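November, started 9:15

Draft testing on the sash windows, second round. Kwesi has the Nirkham job waiting on this, so I want numbers I trust before we order any more seal.

Setup is the same as last time. Test sash in the plywood box, blower on the low setting, smoke pencil along the meeting rail first, then the sill, then up both sides. Akua read the gauge and I wrote. The box leaks a little at the back left corner, so I taped it again and ran a blank with the opening covered. Blank is lower than it was in the first round. The earlier figures are probably a bit high and should be marked that way in the binder.

Seals tried:

- brush pile, short (Dönmez)
- brush pile, long (Dönmez)
- rubber bulb (Grivow)
- no seal, as a reference

Short pile is hardly better than no seal on the old sash. The groove is worn and the brush doesn't reach. Long pile closes it but drags, and Akua needed both hands to get the sash moving. Rubber bulb gave the best reading of the lot. It also sticks to fresh paint, so it can't go on until the paint has had its full cure. 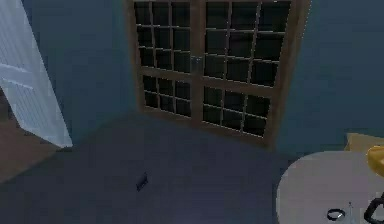 Wood-framed windows in blue-toned walls.

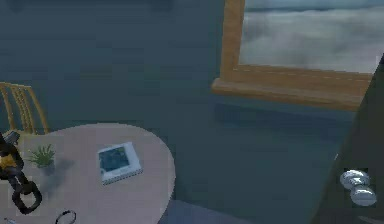

Cycle test on the rubber bulb: 2000 open and close on the rig, checked at the halfway point and at the end. Slight flattening at the lower corners, no tears. Reading after 2000 was up a little from the start but still under the long pile when new. Adom thinks the flattening comes from the sash dropping the last 6 mm too fast. Could be the balance spring. He'll swap it and we run another 2000 to see.

Paint note for Ama: the Bristano primer raised the grain on the pine offcut again. Sanded one half and left the other. Both are on the shelf by the sink, marked in pencil. Please don't topcoat the unsanded one yet.

Stopped at 3:40, when the smoke pencil ran out. Still to do:

- sill reading with rubber bulb, not done
- repeat the blank at the high setting
- ask Yaw if the Grivow bulb comes in a smaller size for the narrow groove
- find the other feeler gauge, last seen in the box with the router bits

Left the rubber bulb sash clamped shut overnight to see how much set it takes.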